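Drawer (furniture)

A drawer is an open-topped box that slides in and out of a piece of furniture, and it is one of the cleverest ideas in the whole history of the home.
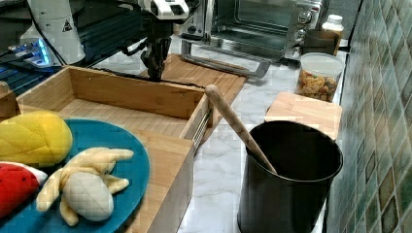 Before drawers caught on, most households kept their goods in chests, and anything at the bottom meant lifting out everything above it. Early drawers ran on plain wooden strips, often rubbed with candle wax — a trick that still works beautifully. Good ones were joined at the corners with dovetails, which hold firm against years of pulling. Metal runners came later and made heavy loads wonderfully easy to move.

See also: Chest of drawers, Dovetail joint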